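So I've been back at Nenstead since October, and my job is still mostly wiping things with a cloth.

Skye Ogilvie and I split the shifts now. We each do a batch of 90 takes, then swap before our wrists give out. You wear the camera on your head, take a gripper in each hand, and do the chore at a normal human pace – harder than it sounds, I slow way down when I know I'm being recorded!
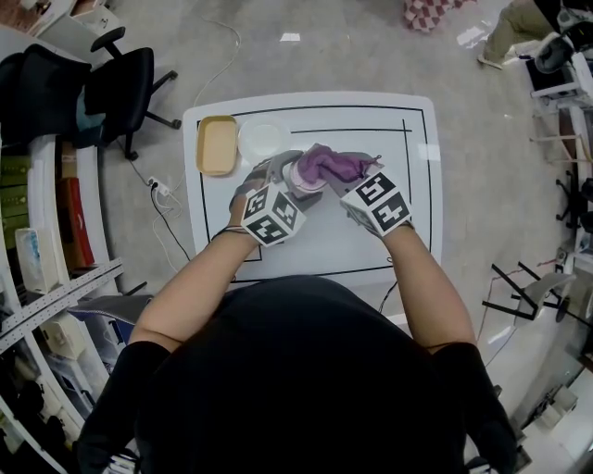 Purple cloth in the right gripper, little pink thing in the left.

The marker cubes on top are how the software knows where each gripper is, so if I twist my arms and hide one, that take goes in the trash. I lost 15 that way on Monday (sorry, Ruairi).

The goal is 600 good ones before we let the model train on any of it. Shona wants more variety too, so next week we're moving the tray and plate between takes and starting the cloth in odd places. I'm also going to try it left-handed – wish me luck.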